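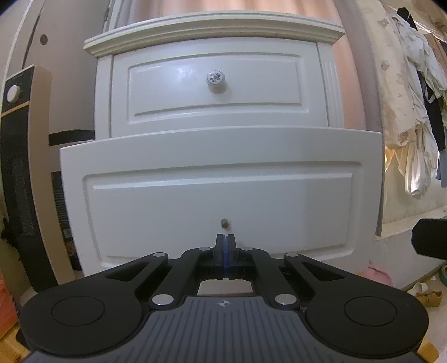 Week 6 handout: radio coverage underground and inside vehicles

Rough notes, tidy version goes up in August. Bring to lab.

Recap from last time. Signal loss in open air = distance + frequency. Underground is a different animal. Rock and concrete eat nearly everything, so forget the tower up top. You have to carry the signal in.

Two ways to do it
- Leaky feeder. Coax with slots cut in the outer shield, runs the lenght of the tunnel. Even coverage, ugly to repair, loses power as it goes so you need amplifiers.
- Antennas at the portals or on the wall. Cheaper. Fine on straight bits, bad on curves. A train fills most of the tunnel and blocks the path behind it.

Case: Wolov line, Vustongate to Aksoy
Single bore, tight curve just past Aksoy. Portal antennas first, calls dropped on the curve every time. Feeder added later on that section only. Question for you: where should the amplifier go, and who gets access to it when trains are running? (Maintenance windows are short. This matters more than the radio math.)

Handover
Phone moves from street cell to tunnel cell at the portal. Needs overlap. Train at speed = not much time. If overlap zone is too short the call drops even with full bars on both sides. Students always miss this one on the problem set. Draw the timeline.

Train bodies
Metal shell, coated windows. Coating keeps heat out and also keeps signal out. Add body loss to your budget, both directions, uplink is usually the weaker one.

Sharing
Several carriers on one feeder. Combiner at the head end, each one costs you power. Emergency services get their own band, do not skip it in your plan.

For lab
Worksheet 2, link budget for the Skullero branch. Length and losses are on the sheet. Show units!! Work in pairs, one write-up per pair.

Reading: course pack p. 42 to the end of the chapter. Skip the part on satelite, we do that seperately.

Last updated 2021-05-22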